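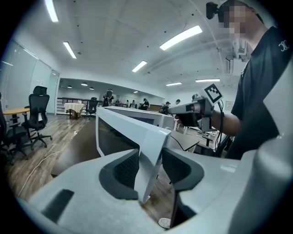

Station Technician, Hand-Held Gripper Station (Lutach)

Bastex, Punine site
Reference: 236
Hours: full time, weekdays, day shift
Start: as soon as the position is filled
Reports to: Station Lead, Punine

The position

Bastex is hiring one technician to set up, maintain and repair the Lutach station at the Punine site. Lutach is a recording station. An operator holds a gripper in each hand, wears a head camera, and works on an ordinary household object while the station logs video, finger opening and gripper position. The recordings are used to train robot arms on the same tasks.

The technician is responsible for the condition of one station: one pair of grippers, the head camera, the markers, the cabling, the recording unit and the task objects. A second pair of grippers is kept as spares and is the technician's responsibility as well. Operating the station is a separate job. The technician will be trained as an operator and will spend part of the first month recording, because many faults show up only in the hand.

The station stands in the open-plan area on the upper floor, which is shared with other staff. The work is mostly done standing at a table. There is a bench with vise, soldering station and parts storage in the adjoining room.

Daily setup

The station is brought up before the operators arrive. The technician works through the setup sheet in order and signs it. The steps are as follows.

1. Inspect both grippers. Open and close each one through full travel. The fingers must return without sticking. Check the finger pads for tears, lifted edges and dust.

2. Check the marker cubes. Each cube must be tight on its mount with no play. Wipe the faces with a dry cloth. A scratched or peeling face is replaced the same day, and the cube is re-registered before use.

3. Check the gripper cameras. Clean the lens with the supplied tissue only. Confirm focus on the test card at working distance.

4. Route the cables. Gripper cables run from the base of the gripper back toward the operator, with enough slack for full reach in both directions. A cable that pulls on the wrist will change how the operator moves and the session will be rejected.

5. Place the task object at its position on the table and connect it if the task calls for power. The current task set uses a microwave oven. Check that the door opens through its full swing without meeting the table edge, a cable or a gripper that has been set down.
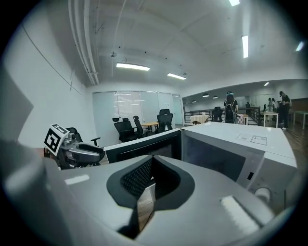 6. Start the recording unit and open Rozīte, the station software. Confirm that all streams are present and that the clocks agree. Rozīte will refuse to record if a stream is missing. It will not refuse if a stream is present and blurred, so look at every preview.

7. Run the opening calibration on both grippers: fully open, fully closed, fully open. Repeat if the two open readings differ by more than the limit on the sheet.

8. Record one short test session, play it back, and delete it. Release the station to the operators.

An experienced technician does this well inside the first hour of the shift. A new technician will be given longer.

During the shift

The technician stays within call of the station while it is recording. Typical interruptions are a dropped stream, a cable connector worked loose by repeated wrist rotation, a head camera that has shifted on its strap, and a marker that tracks poorly at one end of the table. Most of these are cleared in minutes. A fault that comes back after being cleared is treated as a repair: the gripper is swapped for its spare, tagged with the fault and the session number, and taken to the bench.

The technician also moves the station between tasks. A change of task means a different object, sometimes a different table height, a new set of start positions and a new calibration record. The old positions are photographed and filed before anything is moved. This has been skipped in the past and cost two days of recordings.

Scheduled maintenance

Each gripper is serviced every 1,000 sessions. The service covers:

Removal and cleaning of the fingers
Replacement of the finger pads
Inspection of the linkage and return spring; replacement of the spring if travel is uneven
Continuity check of the cable under flexing, along its whole length
Removal, inspection and refitting of the marker cube
Camera calibration, both gripper cameras and head camera
Full entry in the service log, including parts used and the readings before and after

The session counter in Rozīte gives a warning ahead of each service. The technician plans the work so that both grippers of a pair are never on the bench in the same shift. After service, a gripper runs a check sequence on the fixed test fixture. If the readings fall outside the limits, it stays on the bench.

The head camera has no fixed interval. Straps and pads are replaced when worn and wiped down between operators.

Task objects also wear. Door hinges, latches and knobs are worked far more often in a day than they would be in a kitchen. The technician checks them weekly and replaces the object when its action has changed enough to be felt. The replacement is entered as a new object, even when it is the same make and model.
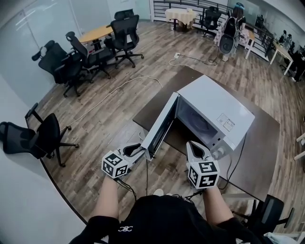

Door task with both grippers in use: left on the inner edge of the door, right at the lower front corner near the control knobs.

Repair

Repairs are carried out at Punine wherever the parts allow. The technician will be expected to:

Trace an intermittent cable fault and re-terminate the connector
Replace a gripper camera and bring it back into calibration
Rebuild a finger linkage from the drawing
Print replacement housings and mounts, and finish them to fit
Read the Rozīte log and tell a hardware fault from a software fault before calling the software group

Design changes go through the Station Lead. The technician may propose them and is encouraged to, with a drawing or a sample part. Undocumented modifications to a gripper are not accepted, including ones that work. Two grippers that differ by a shim will give two sets of data that do not match, and the difference can take weeks to find.

Requirements

At least 3 years of paid work in the maintenance of small electromechanical equipment. Camera rigs, laboratory instruments, office machines, medical devices and prosthetics are all relevant. Industrial robot experience is accepted but is not required.

Competent soldering and crimping, including small connectors.

Ability to read mechanical drawings and basic wiring diagrams.

Working knowledge of Linux from the command line: mounting drives, checking USB devices, reading logs, copying data and verifying that it has been copied.

Legible and complete written records. Applicants should expect to be asked about this in the interview.

Ability to stand for most of a shift and to use both hands for fine work.

Useful in addition

Camera calibration, with fiducial markers or otherwise. 3D printing beyond hobby use. Simple scripting in Python. Experience of working beside people who are recording or filming and need the equipment to stay where it was put.

Terms

Permanent contract after a trial period of three months. Pay is set by experience within the Bastex technician scale, which is sent to every applicant invited to interview. Tools are provided. Safety shoes are provided for work in the adjoining room. Overtime is rare and is paid. There is no regular weekend work; a major rebuild may be scheduled for a weekend with agreement, and the time is given back the following week.

Training consists of one week with the current technician, one week as an operator, and then supervised setup and service until the Station Lead signs off the setup sheet, the service procedure and the calibration procedure separately.

All persons at the station may appear in recordings. Successful applicants sign a recording consent form before the first day on site. Faces are blurred before any recording leaves Bastex.

How to apply

Send a résumé and one written maintenance or repair record of your own, with customer details removed. A service report, a logbook page or a fault report will do. It may be short. Cover letters are read but are not required.

Quote reference 236 in the subject line and send the documents to the Bastex hiring office, Punine. Applications close March 5, 2021.

Interviews are held on site and include a practical part at the bench. Candidates are given a gripper with a fault, the drawing, a multimeter and the usual hand tools, and are asked to find the fault and write it up. Completing the repair is optional. The write-up is collected at the end and is scored together with the interview.

Candidates who need an adjustment to the bench, the lighting or the length of the practical part should say so when accepting the interview.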